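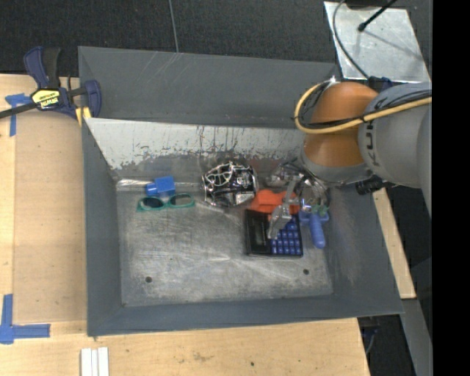 How to Bring a Picking Robot Into a Sorting Room Without Losing Your People

I run the returns room at Nerico. Stuff comes back to us from all over, it gets dumped in bins, and somebody has to take each thing out, figure out what it is and send it to the right shelf. For years that somebody was me, plus Ese Ojo and Junhao Fang, plus whoever we could grab in January when the returns pile up to the ceiling. Then we got an arm to do the first pick. I've had a bunch of emails from other small shops asking how we set it up, so I'm writing it all down in one place.

Before you start

You need one person who knows the bins inside out and one person who isn't scared of the software. For us that was Ese and Takumi Amano. Put them on it together from the very beginning. We first had Takumi working alone, and he built a lovely routine for a bin that looked nothing like a real one (all boxes! all the same size!). Ese took one look and laughed for a good while.

Step 1. Write down the job as it's done now

Spend a shift just watching. I wrote down every move for 161 items, and it was an eye-opener. Picking things up was the small part. Most of the time went into turning things over, looking for damage, untangling straps and cords, and walking. That list decides what you give the robot, so don't skip it.

Step 2. Fill your test bin with awkward stuff

Use the junk you really handle. Sunglasses are great because they're light and all legs. A calculator is flat and hugs the floor of the bin. Anything made of wire mesh will snag, and anything shiny will confuse your camera sooner or later. Lay some things touching each other and shove a few up against the walls, because that's how they land in real life.

Step 3. Clamp it, tape it, leave it

Fix the bin so it can't creep. A plain bar clamp works fine. Then put colored tape on the table wherever something has to go back to the same spot every time. We lost most of an afternoon to a bin that had shifted by the width of my thumb, and Takumi was sure it was his code the whole time. Poor guy.

Step 4. Decide who answers the robot

When the arm gives up on an item, the system (ours is called Pondix) puts up a yellow flag and waits. In the first week everybody ran over for every flag, and it was more tiring than the old job. So we made a rule: one person has flags for 37 minutes, then you swap. Weird number, I know – it's how long a full cart takes us, and it stuck.

Please write down that the flag person isn't also sorting. Wakana Fujimoto tried doing both and had a headache by lunch.

Step 5. Stop it before you reach in

Every time, including for the thing you can totally grab in half a second. Press stop, wait for the light, then put your hand in. Junhao made a big ugly sign and I love it.

Step 6. Talk about the jobs out loud

I did this too late, and I'd do it first if I could go back. People had already decided among themselves that two of them were going. I had it in writing from Kohei Fukuda upstairs that hours would stay the same, and I just hadn't shown anyone! Pin it up.

What changed for us is mostly the kind of work. There's less bending over bins, and my back is thrilled. There's more checking and more deciding. Ese likes it. Junhao misses the rhythm of the old way and says the room feels chopped up now, and I think he's got a point. He does two carts by hand each morning, and we kept that in the schedule.

Step 7. Keep a miss log

A paper notebook by the stop button is enough. Item, what went wrong, initials. We had 108 lines before we changed a single setting, and then the fixes were pretty obvious – soft things and flat things, over and over. Takumi reads it with his coffee, and whoever wrote the line gets to watch the retest if they want to.

If you're stuck on the flag timer in Pondix, it's under Shift Settings, second tab, and you have to save twice for it to take.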